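Search this site Go

Minutes of the Planning Meeting — Open Day at the Molefe Robot Workshop
Date: 2026-03-08
Place: Pandholm, upstairs meeting room

1. Opening
The chair opened the meeting and thanked all members for coming. The minutes of the meeting in October were read and approved with one correction: the rent of the hall is 700 and not 500.

2. Report on the demonstration
The members who visited the workshop gave their report. The demonstration was about how a person's hand movements are recorded, so that a robot arm can later learn to pick up and put down small things. The person wears a black glove and sleeve with a square printed marker on the back of the hand. The objects were ordinary ones, and one was a round pressure gauge.

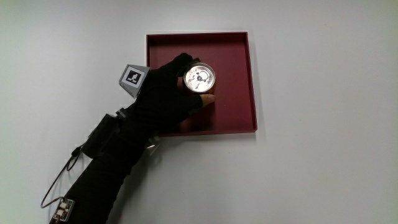 Does a visitor need to know programming to follow the demonstration? Only simple explanations are given, and a visitor without any technical knowledge can follow them well.

One member remarked that the talk was too fast in the second part. It was agreed to ask Molefe for a printed sheet in large letters.

3. Program for the open day
The program was discussed for a long time. Grendo has offered to bring its sorting machine, but it needs a separate power line. The meeting decided to accept the offer if the electrician agrees. The hand demonstration will be shown in groups of up to 8 visitors, so that everybody can stand near the table.

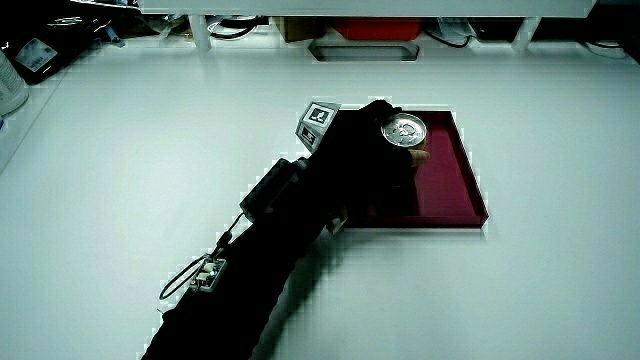
Item 3: silver can held over the red tray.

The meeting preferred cans for the groups with children — they are easy to recognize and the children know them from home. Fillton will be asked to lend two folding screens for the corner with the talks.

4. Visitors and safety
Visitors shall stay on their side of the table during each demonstration. Bags and coats go to the room 3201, which is open from the morning.
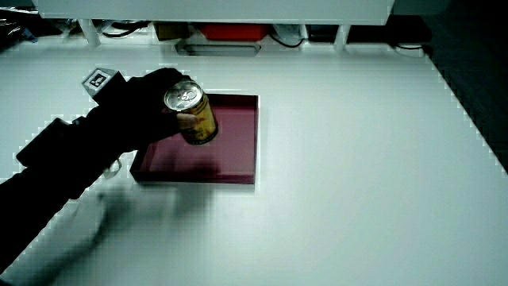
It was also asked if visitors may try the glove themselves. The meeting had different opinions on this. Some members feared long waiting lines, others said that trying is the best part of such a day. The question goes to Molefe and will be decided at the next meeting.

5. Other business
The posters are not ready yet. The printer needs the final text with the correct spelling of Pandholm.

Open day office, Pandholm — contact us by the form — Copyright, all rights reserved — Back to top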